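The great tea towel cull (and other things I did instead of the garden)

Posted 18 May 2025

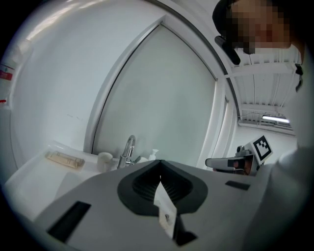 So I've finally given up buying coffee out. I said I would in January, and then I said I would in February, and then I stopped saying it out loud so that I wouldn't have to listen to myself. What did it in the end was the bank app, which has started adding things up for you whether you ask it to or not. It told me I'd spent 894 pounds in cafés over the past year. I had to sit down on the stairs.

I do love a café, that's the trouble. The one I go to in Plarnach is up a little slope behind the post office and it has the good window seat, the one with the radiator under it, and they do a cheese scone the size of a baby's head. I've read whole novels in that seat. But most of that money didn't go on lovely long mornings with a novel, it went on paper cups I drank walking to the bus with my gloves on and barely tasted.

So, tea and coffee at home. I've been at it for 41 days and here's how it's going.

The first week was grim. I'd bought a bag of something cheap from the big shop at Trarnton and it tasted like a wet fence. I also kept making it too weak, then far too strong, then forgetting it altogether and finding it at lunchtime. Tea was better, I can make tea half asleep (and usually do), but tea at half past six isn't the same as coffee at half past six and I won't be told otherwise.

Then my sister lent me her old Hägglund pot, the stovetop sort, and things looked up. It makes a terrific racket when it's ready, like a small angry train, and the cat leaves the room every single time. I've learned to take it off the heat a bit early. I've also learned not to wash it with soap, or possibly that I should wash it with soap – my sister and my mum disagree about this and have both rung me separately to say so!

Which brings me to the tea towels. I went looking for the one that fits round the handle so I wouldn't burn myself again, and ended up with the whole drawer on the floor. Why do I own a tea towel with a map of a canal I've never been to? Why are three of them stiff? I kept the linen ones, and the one with the puffins, and the rest have gone to the cat rescue, who were very polite about it.

The garden, meanwhile, is a disgrace. I had a plan to get the beans in before the end of the month and I've got as far as buying the canes. The seed packet says it has 1,000 uses for the keen gardener, which seems a lot for a bean. Maybe June.

What else? I've been walking to the far bus stop, the one by the Werel bridge, because if I'm not stopping for a coffee I've got a spare ten minutes. There were ducklings on Tuesday-ish, I lose track, a whole string of them going under the bridge with one straggler shouting. I stood there so long that I missed the bus and had to get the next one. Would have been cheaper to buy a coffee and catch the first, if you count the telling-off.

I'm allowing myself one café trip a month, sitting down, with a scone. I've already had this month's and it was glorious. If anyone knows of decent beans that don't cost the earth, do leave a comment, and please say whether you buy them ground or not as I haven't got a grinder and I've nowhere to put one.

Print this post | E-mail this to a friend

This site uses cookies to remember your settings. By carrying on reading you agree to this. OK | Find out more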